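买机器人之前，先把家里那张桌子算清楚

家用和小型工作室的自动化设备，预算到底怎么做。一份匆忙但够用的采购笔记

2018年4月26日

先说结论，赶时间的读者看这段就行：设备报价单上的数字，只是你要花的钱的一部分。我们这次跟的是一家叫 Telledton 的小公司，做收纳和打包，替人整理房间、装箱、寄存。人不多，活很碎。去年11月开始谈自动化，谈到现在，预算表改到第14版。

第14版。不是夸张，文件名上写着的。

最早的想法很简单，买一台机械臂，放桌边，把东西一件件夹进纸箱。老板看了一段演示视频，当场拍板。视频里夹的是方块，白色的，一样大。回来一看自己的活，没有一样东西是白色方块。

问题就从这开始了。

打包这一行，难的从来是杂。笔袋、毛绒玩具、玻璃小摆件、一卷胶带、塑料袋，全在一张桌上。软的、硬的、滑的、一捏就变形的。供应商 Sutanto 给的第一份报价，只含一种夹爪，指垫是标准件，备注里一行小字：“适用于规则刚性物体”。采购的人没看见。老板也没看见。后来是财务看见的，因为他要核对后面那页的选配价格。

选配页才是重点。换指垫要钱，换夹爪要钱，快换接头要钱，接头的线缆另算。一项项加上去，末端工具这一块占到整套报价的33%。第一版预算里，这一块写的是零。

所以建议第一条：别拿演示里的物品谈价，拿自己的。装一箱带过去，最麻烦的那几样放最上面。软的一定要有，透明的一定要有。对方工程师脸色变了，你就知道该多留多少钱。
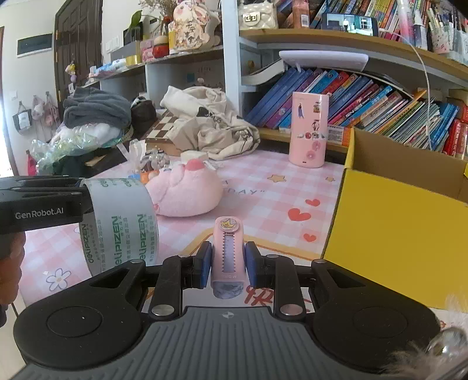 再说数据这一笔，很多人漏掉。现在的抓取设备，靠写死的程序应付不了杂物，得有人先示范，手持夹爪一遍一遍做，录下来，再拿去训练。这个活谁干？在哪干？算谁的工时？Telledton 头几版预算里压根没这一栏。供应商的说法是“可以提供基础模型”，基础两个字很贵。到了自己的桌子、自己的灯光、自己的桌布，成功率能掉多少，合同里没写。

他们后来找了做数据的 Jiso 谈，按小时报价，手持夹具可以租，也可以买。租还是买，吵了一个下午。

我的看法：先租。理由没那么复杂，第一批示范做完之前，你不知道自己要的是哪种指垫、哪种开口宽度。买早了，多半要再买一遍。Telledton 最后签的是租，租期76天，含一次更换指垫，不含摔坏。摔坏按件赔，价目表附在后面，记得要那张表。没有表的合同别签。

还有一点，示范的环境要像真的。有的公司为了录得漂亮，专门腾一间空屋子，桌面擦得干干净净，只放一样东西。这样录出来的数据，到了客户家里基本白搭。花的钱倒是一分不少。既然活是在书架跟前、在堆着衣服袋子的桌上干，那就在那样的桌上录。乱一点没关系，乱本来就是工作内容。

场地这笔钱也因此能省下来。不用租棚，不用搭景。省下的挪去付整理和标注，正好。

下面是预算表里最容易写错的几栏，按出错后疼的程度排。

安装和标定。报价单里常写“含安装”，问清楚含几次。桌子挪了位置要重新标定，算不算一次？ Sutanto 的答复是算。那就按一年挪几次来估，别按不挪来估。

耗材。指垫会磨，尤其是夹纸箱边和胶带这类东西。第一年的指垫费用写进预算，第二年照抄再加一点。

停机。机器坏了，活还得人干，人的工资照发。这笔钱不用付给供应商，所以没人往表里写，但它是真的。

软件年费。老毛病了，第一年免费，第二年开始收。第二年的价格现在就要写进合同里，口头的不算数，聊天记录也别指望。

保险。玻璃摆件夹碎了谁赔，客户不会管你是人手还是机器手。 Telledton 的保单原来只覆盖员工操作，加一条附加条款，加钱，不多，但要提前办，走流程比想象中慢的多。

培训。操作的人至少得有两个会的，只有一个会，那个人请假设备就是摆设。

再说选型。谈到中间，另一家 Trurneck 进来了，报价低一截，交期也短。诱惑很大。Telledton 的人拉了一张对比表，把上面几栏全填进去，结果差价缩到几乎可以忽略。低价的那家，安装另收，年费从第一天起算，指垫只能从他家买。单价看着便宜，三年算下来差不多。

这里多说一句，比价一定按三年比，别按一年比。一年的表谁都能做漂亮。三年的表一拉，年费、耗材、维修全出来了。五年就不必了，五年后这东西什么样子谁也不知道，算了也是瞎算。

付款节奏也可以谈。常见的是签约付一半，到货付剩下的。能改就改成三段，最后一段压在验收之后。验收怎么定？别写“运行正常”，这四个字等于没写。写物品清单，写每样试多少次、掉几次算不合格，写在谁的桌子上试。 Telledton 的清单里有软布玩具，有带拉链的袋子，有成卷的胶带，有薄纸盒。供应商想把玩具划掉，没让。

划掉的恰恰是最该留的。客户家里什么最多？毛绒玩具。

有读者可能要问，这么折腾，不如多雇一个人。问得对。他们也算过，单看第一年，雇人便宜。财务的原话是“机器要到第三年才像个员工”。所以最后的方案很保守，整套不买，先上一个工位，机器只管夹和放，封箱贴单还是人来。夹的快慢不考核，只看掉不掉、碎不碎。预算里另留一笔机动，谁要动用得写清楚买什么。

这笔机动钱，签约第二周就动了。买的是灯。原来桌上那盏不够亮，透明的东西认不准。灯不贵，可是谁的报价单上都没有。

最后给打算今年动手的同行留几句，想到哪写到哪。

先把自己一周打包的东西列出来，按软硬分，别按大小分。软的多就先谈夹爪，硬的多再谈速度。

供应商要来看现场，别提前收拾。

数据归谁，写进合同。你出的人、出的桌子，录下来的东西对方拿去训练卖给别家，至少要换个折扣回来。Telledton 换到了年费减免一年，谈了三轮。

预算表每改一版就存一版，别覆盖。他们能回头查出末端工具那笔钱是哪一版才冒出来的，全靠没删旧文件。

设备下个月进场。第15版预算已经建好文件夹了，里面暂时只有一行，写的是灯。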